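# Wood grain (tabletops)

**Wood grain** is the pattern you see on a timber surface, made by the way the fibres and growth rings were lying when somebody cut through them. I've looked after this entry for a couple of years now and I keep making it longer, sorry, but tables are my favourite thing to look at and I reckon most people walk straight past them!

## How it forms

A tree puts on a layer each year, a paler bit in spring and a denser, darker bit later in the season. Cut a board square to those rings and you get straight, close lines (quarter-sawn, or "quartered" if you grew up near a mill like I did). Cut it at a flatter angle and the lines wander off into arches, which the trade calls cathedrals. Plenty of boards have a bit of both -- straight down one side, then a lazy curve where the saw met the rings differently.

Veneer does all the same things, only thinner. A sliced sheet can be lovely, and I won't hear a word against it.

## Pale timbers

Maple, beech and birch are the usual suspects for a blond tabletop, and telling them apart from the face alone is harder than the books let on. Beech often has little brown flecks. Birch and maple are the ones I mix up, and Geetha Hegde, who taught me finishing at the old Sundaram workshop, used to turn a piece over and look at the end before she'd give it a name.

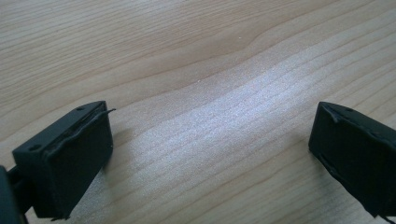
*Pale tabletop with fine, mostly straight grain and a soft arch in the figure.*

Colour is a poor guide as well. Pale wood tends to go honey-coloured with age and sunlight, and the finish shifts it again. My own kitchen table is a Stamis, 82 centimetres across, and it has a ghostly light circle where the fruit bowl lived for years.

## Looking at it properly

Low light from a window is best. Get your eye down near the surface and the glare will wash the colour almost to white, but you can often still follow the lines through it (mine's at its best on a Sunday, before anyone's put toast on it). Gloss finishes bounce the light back hard and matte ones scatter it.

## Care

Wipe along the grain with a damp cloth, then a dry one. If you need to sand, go along the grain there too -- scratches across it show up horribly under stain.

## See also

- Quarter-sawing
- Veneer matching
- Medullary rays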